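Ticket: Label printer drops jobs over 2 MB
Site: Celtville, packing office
Opened by: Dede Sulemana
Assigned to: Kwadwo Mensah
Status: Monitoring

Reported problem
Jobs sent from the Dramani order system to the Kimex label printer stop partway through. The queue shows "sent" and the printer goes back to ready. Single labels print. Batches of phone accessory labels with the product picture on them fail almost every time. Started in August after the switch in the packing office was replaced.

Mensah, first reply
Please send the printer's network page and the size of a batch that fails. Also tell me if the same batch prints over USB.

Sulemana
Network page attached. Failing batch is a little over 2 MB. Prints fine over USB from the laptop.

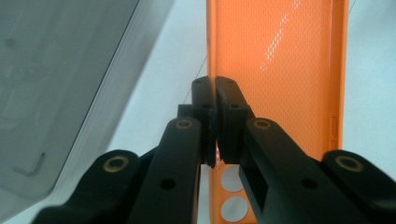

Mensah
USB result rules out the label template and the printer memory. Network page shows 100 half duplex. The old switch port was set to auto and the new one is fixed at 100 full, so the two ends do not match. Small jobs get through on retries. Large ones hit the timeout, set to 25 seconds on the print server.

Changes made, 14:10
Switch port set back to auto. Printer restarted. Link now reads 100 full on both sides.
Timeout left at 25 for the test.

Sulemana
Sent the failed batch again. All 69 labels came out. Second batch stopped at the same place as before, though.

Mensah
Port counters show no new errors, so the second failure has a different cause. Server log has "spool write failed" at that time. The spool folder on the Zundby server has a quota of 4000 MB and it is full. Old jobs are kept after printing.

Changes made, 15:35
Cleared finished jobs from the spool folder.
Turned off "keep printed documents" for this queue.
Quota not changed.

Sulemana
Second batch printed. Will run the evening orders through it and report.

Mensah
Leaving open until the evening run is in. If it stops again, do not restart the printer. Copy the server log first and attach it here.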